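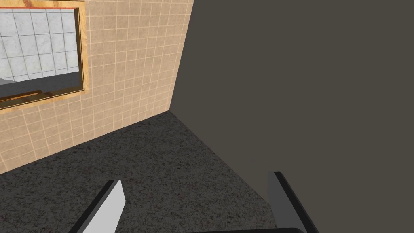 Two weeks with the Lovon home simulator

For 200 dollars a year, Lovon will sell you a house that doesn't exist and a robot to get stuck in it. I signed up in April. The robot I am supposedly training for real life is still in a box in the hall.

The pitch is simple enough. You pick a floor plan, drop in a simulated arm on wheels, and watch through the gripper while it goes about its chores. There are 30 rooms in the basic pack. I started with the one called Javindale, a room with tan tiles and a wood-framed mirror on the wall, plus a big dark slab of something that I have driven up to more often than I'd like. From the gripper's end it's mostly slab, a bit of speckled floor and your own two fingers, wide open and holding nothing. I know the feeling.

What works: the mirror. It shows the marble-look tiles on the other side of the room, at a believable slant, and I spent a good part of my first evening just turning back and forth in front of it. My friend Parvaneh Azimi, who paid for the Skamholm package last year, says hers had mirrors that were basically gray stickers. She is not over it.

What doesn't: steering. The default turn speed is set for someone with much better reflexes or much lower standards. Go into Settings, then Motion, and drop it to 15. The manual suggests leaving it alone. The manual has not met my hallway.

Also, no labels. Nothing in the gripper view tells you which room you're in or how far you are from the wall. There's supposed to be an overlay, and I wrote to support to ask where it went. Houshang Ansari wrote back within 2 hours, very politely, to say it's in the Pro tier. Pro costs almost double.

I'm keeping it until the year runs out. Next up is the Amini kitchen, where I'm told there are drawers.

Posted 2022-05-29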